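Eigentlich wollte ich in diesem Semester etwas ganz anderes machen, nämlich Bälle. Aber das Thema war schon weg, und so bin ich bei Golfgriffen gelandet – und im Nachhinein bin ich ziemlich froh darüber! Mein Bericht geht der Frage nach, ob ein dickerer Griff die Streuung bei Freizeitgolfern verändert. Betreut hat das Ganze Ka-ming Pan, die mir auch den Zugang zur Abschlaghalle verschafft hat.

## Worum es ging

Wer mal in einem Golfladen vor der Griffwand gestanden hat, kennt das Problem: Standard, Midsize, Jumbo, dazu noch Unterwicklungen mit Klebeband in allen möglichen Lagen. Die meisten Leute spielen einfach, was beim Kauf auf dem Schläger war (ich auch, jahrelang). Gleichzeitig hört man auf jeder Range, dicke Griffe würden den Slice schlimmer machen, weil die Hände nicht mehr mitkommen. Dünne Griffe sollen dagegen zum Hook verleiten. Ich wollte wissen, ob man davon bei ganz normalen Hobbyspielern überhaupt etwas sieht.

## Aufbau

Getestet habe ich mit einem Eisen 7, drei identischen Köpfen und drei gleichen Schäften. Darauf kamen drei Griffe von Nurketti aus derselben Serie, nur eben in verschiedenen Stärken. Montiert hat sie die Werkstatt Buschmann, und zwar mit je einer Lage Band, damit darunter kein Unterschied entsteht. Gemessen wurde mit dem Radargerät Trastano, das in der Halle fest installiert ist.

Mitgemacht haben 17 Leute aus dem Hochschulsport, alle Rechtshänder. Jeder hatte zehn Minuten zum Einschlagen und durfte dann loslegen, die Reihenfolge der Griffe wurde ausgelost. Am Ende standen 945 gültige Schläge in meiner Tabelle, dazu 59, die ich rauswerfen musste, meistens weil das Radar den Ball verloren hatte. Das Sortieren hat länger gedauert als die Messungen selbst, und ich habe in dieser Zeit viel über Tabellenkalkulation und noch mehr über meine eigene Geduld gelernt. 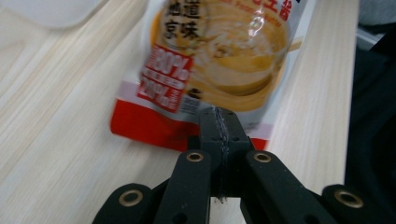
Welcher Griff hatte denn nun die kleinste Streuung?

Der mittlere, allerdings nur knapp vor dem Standardgriff und längst nicht bei allen Teilnehmern.

## Was rauskam

Beim Jumbo-Griff gingen die Bälle im Schnitt etwas weiter nach rechts, das passt also zur alten Range-Weisheit. Der Effekt war aber viel kleiner, als ich gedacht hatte, und bei Spielern mit großen Händen war er praktisch weg. Beim dünnsten Griff habe ich gar keine klare Tendenz gefunden. Kein Hook weit und breit!

Spannender fand ich die Fragebögen. Fast alle mochten den Griff am liebsten, der ihrem eigenen am nächsten kam, auch wenn sie damit schlechter getroffen haben. Gewöhnung spielt da bestimmt stark mit rein, und die kann ich mit einer einzigen Sitzung pro Person nicht rausrechnen.

## Was ich anders machen würde

Die Handgröße habe ich nur mit dem Lineal gemessen, vom Handgelenk bis zur Spitze des Mittelfingers. Die Fingerlänge allein wäre sicher auch interessant gewesen. Außerdem hatten vier Leute einen Handschuh von Miton an und der Rest irgendwas Eigenes, das hätte ich vereinheitlichen müssen. Und bitte nie wieder im Juni in einer Halle ohne Lüftung, nach einer Stunde hat jeder geschwitzt, und feuchte Hände halten einen Griff nun mal fester.

Die Rohdaten liegen im Kursordner, die Auswertung nach Handgröße steht im Anhang.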